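Murico bottle-sorting set, notes so far. Posting these as a thread because three people asked the same questions by email and I would sooner answer once.

The task: pick a plastic bottle off a flat surface, put it in a bin with a liner. One bottle per episode. A person drives the arm, the arm records, the policy learns from the recording. The wrist view is the main input.

We have 900 episodes logged. 127 of those were dropped on review. Most of the dropped ones were operator hesitation: the gripper hovers, the operator changes their mind, picks a different bottle. The model learns to hover if you leave those in.

Rule we settled on: choose your bottle before you press record. If you change your mind, stop and delete. It sounds fussy. It removed most of the hovering in the next training run.

Crushed bottles are the hard part. An intact bottle is close to a cylinder and you can grip it nearly anywhere on the body. A crushed one has a flat face and a stiff fold, and the fold moves when you squeeze. We ask for the grip across the fold, not along it.

Early on we used clean, uncrushed bottles, all the same make. Training loss looked lovely. Then we tried it on a mixed pile and it went for the labels. It had learnt 'blue rectangle' and very little about plastic.

So now: mixed makes, mixed caps, some crushed, some not, labels facing any way they land. Bottles are tipped out by hand and left as they fall. No tidying between episodes except to put back anything that has rolled out of reach.

Clear on white is still the worst case. The edges of the body vanish and what the network has left is the cap, the ridges and whatever glare it can find. We thought about a darker surface and decided against it. The sorting floor at Astville is pale, so the set is pale.

Same argument for dirt. Somebody wiped the surface every morning for the first fortnight and the success rate fell as soon as they stopped. Scuffs and smears are now left alone.

Other objects: work gloves stay in view if they were in view. Same with hands at the edge. A model that has only ever met bottles will try to pick up a glove with great confidence -- we have 14 logged cases of this from the Lindqvist trial. Gloves are never a target, and no episode may end with one in the bin.

The liner is a nuisance. It hangs over the rim and the gripper can catch it on the way out. We keep a few episodes where this happens and the operator backs off cleanly, tagged 'recovery'. Episodes where the liner comes away with the gripper are binned. (The data, I mean. The liner gets refitted.)

On overlap: if one bottle lies across another, take the upper one. If you can't tell which is upper from the wrist view, you may not look over at the table to find out. The network can't, so the operator can't either. This is the rule people break most.

Bin position changes every 39 episodes. We used to shift it every time, which wore the operators out and gained us nothing I could measure. Less often than that and the policy starts treating the drop point as fixed.

Speed: no target. We had one at Garar and I would not do it again. People closed the fingers before the approach had settled, and you could see the jerk in every joint trace. A slow clean episode can be resampled. A fast sloppy one is no use to me.

Labels per episode: bottle state (whole, dented, crushed), cap on or off, outcome, recovery yes/no. We dropped 'colour' in March. It took ages to fill in, two annotators never agreed on what counted as green, and the training code ignored it anyway.

Still open: whether to start every episode from the same arm pose. I lean towards varying it. The cost is that replays are harder to compare side by side, and I do compare them a lot.

Next batch uses the same bin and the same rules, with more overlap in the pile. Wrist view over the pile:
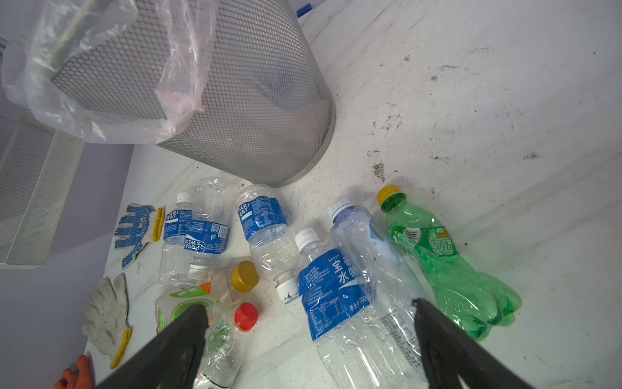 Chak-lun Hsieh: On the start pose, we varied ours and kept a small fixed-pose subset purely for comparing replays. One in ten was plenty. I'd also keep the liner failures instead of binning them -- flagged and left out of training, but you will want them when you come to write a failure detector.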